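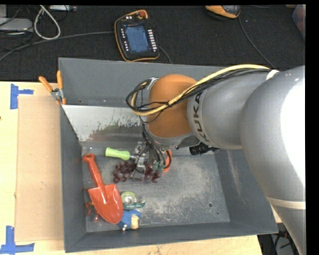 The fault came up as a gripper error, and for most of a week I treated it as one. The cell is a KUKA arm picking mixed objects out of a gray metal bin, and the job is simple: pick an item, lift it, release it, log the result. Partway through a long unattended run the controller reported that the fingers had not reached their commanded width, then reported it again on the next pick, then stopped. Clearing the message let the program continue for a few cycles before it came back. The cable bundle on this arm runs along the top of the arm, loops over the orange wrist, and drops to the gripper, with a white clip holding the loop near the top of the wrist. I looked at that loop every day and did not suspect it, which cost me four days.

The run was set for 1000 picks. The first fault was logged at pick 270. After a restart the counter went on without trouble for a while, and I put the first event down to an awkward grasp. The plastic grapes are the usual suspect. They deform under the fingers, and the width reading at closure is never the same twice. I widened the tolerance on the closing check, and the faults kept coming at the same rate.

Next I swapped the gripper for the spare. Same message. I put the original back and ran it on the bench with a short cable, opening and closing on nothing, for 1000 cycles. No errors. At that point the gripper was cleared and I should have gone straight to the wiring. I went to the software, because I had updated the Prodach driver the week before and it was easy to blame. Rolling it back took an afternoon and changed nothing.

What finally helped was plotting the faults against joint position in place of time. I had the joint log and the fault log in separate files and had never merged them. Once merged, 27 faults were in the set, and every one fell in the same part of the wrist's range, past the point where the last axis turns to line the fingers up with an object lying against the bin wall. Picks from the middle of the bin did not produce a single one. Time of day, object type and grip force showed no pattern.

With the arm in manual mode at reduced speed I jogged the wrist slowly through that range and watched the communication status on the pendant. It dropped out and came back as the axis passed through. Moving the other way, it dropped out a little later. With the drives off, I could produce the same dropout by bending the cable lightly by hand next to the clip.

I cut the jacket open there. One conductor had broken inside its insulation and the ends were touching most of the time. The clip had been fastened with too little slack on the gripper side, so all the bending from the wrist rotation went into a very short length of cable. The cable was a general-purpose type from Brinero that I had on the shelf. It is not rated for continuous flexing and I knew that when I installed it. It was supposed to be temporary.

There is a safety side to this that bothers me more than the lost week. My program treated a lost connection and a missed width as the same condition. Both raised the gripper error, and both could be cleared from the pendant with one key. If the connection drops with an object held, the gripper keeps its last state, but when it reconnects the old driver setup sends the initialization routine, and initialization opens the fingers. So the part drops wherever the arm happens to be. With plastic toys in a bin the consequences are small. With something heavier, and a person reaching in to clear the fault, they would not be.

Changes made so far:

- Replaced the cable with a Yokoyama flex-rated one, with a longer loop at the wrist.
- Moved the clip so the bend is spread over a larger radius. Checked clearance with the wrist at both ends of its travel.
- Split the error into two codes. Loss of communication now stops the arm and needs a restart from outside the cell.
- Disabled automatic initialization on reconnect.
- Added joint angles to every line of the fault log.

Still open: the strain relief at the gripper connector is a zip tie. I have a printed bracket drawn up but have not tested it. I am also going to put a flex count on the cable and replace it on a schedule, starting in January, once I have a figure I trust for how long it should last. The supplier's number assumes bending in one plane, and this one also twists.

The full run has been restarted with the new cable. I will post the log when it finishes.

Posted 12/19/24

Search this blog
Type and press enter

Recent posts
Nundotbridge: merging logs with different clocks
Setting a width tolerance for soft objects
Prodach driver notes, part 2
Why the bench supply kept tripping
Choosing a cable for a moving axis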